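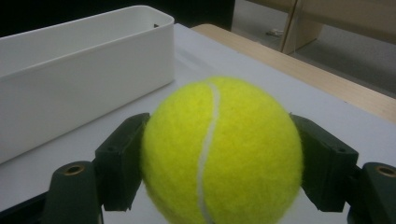
I'd wanted to see inside Purnora ever since they announced they were building a little submarine for paying passengers, so when the open day at Nenstead harbour came up I was on the first bus. It was raining sideways. Didn't care!

They let us into the shed in groups of 16, and our guide was Marijke Schouten, who's going to be one of the pilots. The sub is called Forkis and it's much smaller than I'd pictured - two passengers and a pilot, all sitting with their knees practically touching. You climb in through a hatch at the top (I got one boot stuck on the ladder, very dignified) and then you're looking out through a great curved window. Even parked in a shed, it made my stomach flip.

The plan is to take people down to 700 metres. Marijke says it's pitch dark long before that, so the lights go off on purpose for a few minutes and you just watch for things that glow. I'd pay for that bit alone, except that the ticket costs more than my flat did, so I won't be.

A man behind me asked what happens if you need the loo. There's a bottle. Moving on.

After that we had a talk upstairs from Min-kyu Ra, who looks after the breathing gear. A trip lasts six hours but they carry enough air for four days, and he went through all the ways they can drop weight and float up if the power goes. I came out feeling a good deal braver than I went in.

Tea was 50p and the flapjacks had gone by eleven. The next open day is in September, and you need to book the shed tour on the Monday before.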